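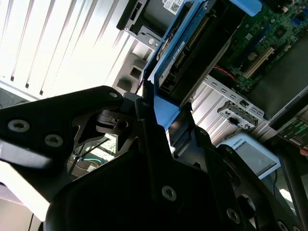

Side panel off, blue drive carrier near the top

Blue drive carrier in an old server tower, how do I get it out without breaking it?

Posted by Amna Mughal

Hello everyone, I hope this is the right place. I took over the computer closet at our little sewing pattern shop in Plornumdale back in August, which mostly means I'm the one who gets called when the shared folder disappears. The tower we keep everything on has started complaining about one of its drives, and I have a replacement in a box on my desk, still sealed because I'm too nervous to open it.

I got the side panel off with no trouble (I was very proud of myself!) and the drive sits in a blue plastic carrier with a sort of lip at one end that looks like a handle. It's next to a gray metal bracket full of rectangular openings. I gave the lip a gentle tug and nothing moved, and then I lost my nerve. Do I squeeze it, slide it, or is there a screw hiding somewhere? I can see the pins and little components along the edge of the drive and I'd hate to scrape them. Pattern files going back 16 years are on this thing, so please be kind.

Yen-ting Yip

Hi Amna, you're doing fine, and stopping when it wouldn't move was the right call. I looked after towers like this at a print shop for a long time, and the plastic carriers mostly work the same way, though I can't promise yours does.

Before you touch it again, make sure you have a backup you've opened and looked at on another computer. Then shut the machine down properly, unplug it from the wall, and touch a bare metal part of the case before you reach in. Check that you have the drive it's complaining about, too. Write down the serial number from the warning and compare it with the label on the drive. I once pulled a perfectly healthy one and had a very long evening.

Look for cables next. If there are any plugged into the drive, hold them by the plug and ease them off straight, with no wiggling side to side. Then feel along both sides of the carrier for a tab. On many of them you pinch the two sides toward each other and the whole thing slides out. If there's only one lip, try pressing it in lightly while you pull. A bit of dust can make it stick the first time, so go slowly and keep it level.

Once it's out, the sides of the carrier usually flex just enough to let the drive go. Lay the old one and the new one next to each other, facing the same way, and you won't have to guess when you put it back together. Good luck, and do come back and tell us!

Hammad Swati

just pull harder, mine was stuck too. came out fine on the 2nd try

Arvo Koivisto

Please don't pull harder until you've found the latch! I snapped a carrier that way and a used one cost me 119 plus shipping. A small flashlight helps a lot, and so does laying the tower flat on a towel so you're working straight down into it. If there's a model number on the back of the case, post it and I'll see if I can dig up the manual for you.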